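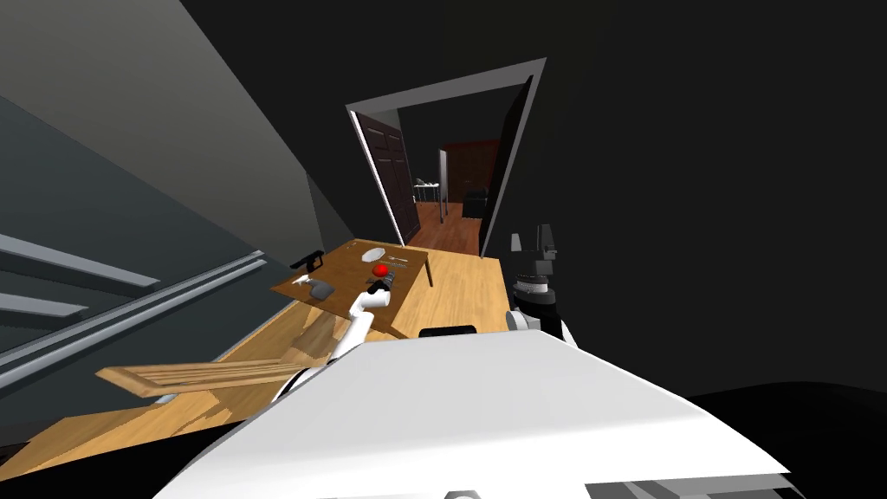 Section 2. Setting Up the Prutus 622 Humidity Controller

2.1 Scope

This section covers placement, wiring, first power-up, and calibration of the Prutus 622 wall controller when it is used with a Craddock ducted humidifier or dehumidifier. It applies to single-zone installations serving up to 1,501 square feet of conditioned floor area. For multi-zone installations, use the separate zoning supplement.

The controller switches low-voltage control circuits only. It does not supply power to the humidifier, the dehumidifier, or the air handler.

CAUTION: Turn off power to the air handler at the breaker before removing its access panel. The service switch on the side of some air handlers isolates the blower only and leaves the transformer live.

2.2 Parts and Tools

The carton contains the controller, the wall plate, the outdoor temperature sensor, two wall anchors with screws, and a paper template. You will also need:

- A drill and a bit to suit the anchors
- A small flat screwdriver
- Wire strippers
- Four-conductor thermostat cable, 18 gauge
- Two-conductor cable of the same gauge for the outdoor sensor
- A multimeter
- A small level

Check that the number on the back of the controller matches the number on the wall plate. Plates from the earlier Prutus series fit the housing, but the terminals are in a different order.

2.3 Choosing a Location

The controller reads the air that passes through the slots at the bottom of its housing. A poor location produces a steady reading that is wrong, and the error will not show up in the self-test.

1. Select an interior wall in a room that is in regular use and has return air movement. A living area or central hallway is usually suitable.

2. Mount the controller 5 feet above the finished floor.

3. Keep it at least 3 feet from any supply register, exterior door, or window.

4. Keep it out of direct sunlight at all times of day. Sun through a west window in August will raise the reported temperature and lower the reported humidity.

5. Do not mount it in a kitchen, bathroom, or laundry room, or on a wall shared with a shower.

6. Seal the cable hole behind the wall plate with putty. Air from inside the wall cavity will otherwise enter the housing.

NOTE: If the home has solid wood floors, place the controller on the same level as the largest area of wood flooring. Bedrooms on an upper floor often run several points drier in winter, and a controller mounted there will call for more moisture than the lower floor can take.

2.4 Mounting the Wall Plate

1. Hold the template against the wall and level it.

2. Mark the two screw holes and the cable opening.

3. Drill the holes and tap in the anchors until they are flush with the wall surface.

4. Pull 6 inches of cable through the opening.

5. Fasten the wall plate. Tighten the screws by hand. Overtightening bows the plate and prevents the lower latch from closing.

6. Leave the controller off the plate until wiring is complete.

2.5 Wiring

All connections are made with the power off. Strip each conductor back 1/4 inch. Exposed copper outside the terminal must be trimmed.

Terminal R - 24 VAC supply from the air handler transformer
Terminal C - transformer common
Terminal H - call for humidification
Terminal D - call for dehumidification
Terminals S1 and S2 - outdoor temperature sensor, no polarity

1. Connect R and C first.

2. Connect H, D, or both, according to the equipment installed. If only one unit is present, leave the other terminal empty. Do not join H and D.

3. Run the sensor cable to the north side of the building. Keep it at least 12 inches away from line-voltage wiring where the two run side by side. It may cross line-voltage wiring at a right angle.

4. Mount the outdoor sensor under an eave, above the expected snow line, and clear of dryer vents and flue outlets.

5. Connect the sensor to S1 and S2.

6. Tug each conductor lightly. Retighten any that move.

CAUTION: Some Craddock units have their own internal transformer. In that case, use the isolating relay kit and do not connect R to the Craddock terminal board. Joining two transformers will damage both, and the damage is not covered by the warranty.

2.6 First Power-Up

1. Hook the top edge of the controller over the wall plate and press the bottom edge until the latch closes.

2. Restore power at the breaker.

3. Wait for the display to complete its start-up check. All segments light, then the software version appears, then the measured humidity.

4. Press and hold MENU until SETUP appears.

5. Use the arrow keys to select the equipment type: HUM, DEHUM, or BOTH.

6. Press MENU to store the selection.

7. Select the blower option. ON CALL runs the blower whenever moisture is being added or removed. WITH HEAT adds moisture only when the furnace is already running.

8. Press MENU again to exit.

For the first 2 hours after power-up the displayed humidity may drift while the sensor settles. Do not calibrate during this period.

NOTE: If the display stays blank, measure the voltage between R and C at the wall plate. A reading between 22 and 28 VAC is normal. No reading usually means an open door switch on the air handler panel or a blown fuse on its control board.

2.7 Humidity Settings

The factory setting is 44 percent relative humidity for both heating and cooling seasons. This is suitable for most homes with wood flooring and wood furniture.

To change the setting:

1. Press the up or down arrow once to display the current value.

2. Press again to change it in steps of one percent.

3. Wait five seconds. The new value is stored without a further key press.

When the outdoor sensor is connected, the controller lowers the winter setting automatically as the outdoor temperature falls. The display shows the reduced value along with a snowflake symbol. This limits condensation on window glass and cannot be overridden from the front keys. If condensation persists, lower the base setting by three percent and allow a full day before changing it again.

If both a humidifier and a dehumidifier are connected, the controller keeps a fixed gap between the two calls so that the units do not work against each other. The gap is five percent and is not adjustable.

2.8 Calibration

Calibration is optional and should be carried out only against a reference instrument of known accuracy. Household dial hygrometers are not suitable.

1. Place the reference instrument next to the controller, at the same height, and leave both undisturbed for one hour. Avoid standing close to either one. Breath and body heat affect both.

2. Compare the two readings. If they differ by three percent or less, no adjustment is needed.

3. If they differ by more, press and hold MENU and the down arrow together until OFFSET appears.

4. Enter the difference. The permitted range is plus or minus eight percent.

5. Press MENU to store it.

If a correction greater than eight percent would be required, review the location against 2.3 before replacing the controller. The cable hole is the most frequent cause.

2.9 Allowing New Floors and Furniture to Adjust

Wood takes up and gives off moisture slowly. After the controller is first commissioned, or after a long period with the system off, bring the humidity to the desired level in stages.

1. Record the measured humidity on the first day.

2. Set the controller no more than five percent above or below that value.

3. Hold the setting for one week.

4. Repeat in steps of five percent until the desired setting is reached.

Gaps between floorboards that opened during a dry winter may take most of a season to close. Do not fill them during this period. Solid tabletops should be free to move on their frames - check that the fasteners underneath are of the slotted or clip type before making a large change in room humidity.

2.10 Fault Codes

E1 - Indoor sensor open. Remove the controller and refit it. If the code returns, replace the controller.

E2 - Outdoor sensor open or shorted. Check S1 and S2. Humidification continues at a fixed limit of 30 percent until the fault is cleared.

E4 - Call active for 24 hours without a change in humidity. Check the water supply, the drain, and the filter on the connected unit.

E7 - Supply voltage low. Check the transformer load.

Codes clear on their own once the fault is corrected, except E4, which must be cleared by pressing MENU.

Technical editor: Gwilym Probert, Skullex Controls, Flaltesthorpe

Last updated: February 2, 2022

Filed under: Manuals & Guides > Indoor Air > Humidity Controls

Comments (4)

dkranz
E2 kept coming and going on mine. It was a splice in the attic. Replaced the run with one continuous piece of cable and it has been clear since.

Marlow_HVAC
Would be useful to have the relay kit part number in 2.5. I had to call for it.

oakfloor
Does the five percent step in 2.9 apply going down as well as up? We are coming out of a wet spell with the system off.

Gwilym Probert
Yes, the same step applies in both directions. The relay kit number will be added to 2.5 at the next revision.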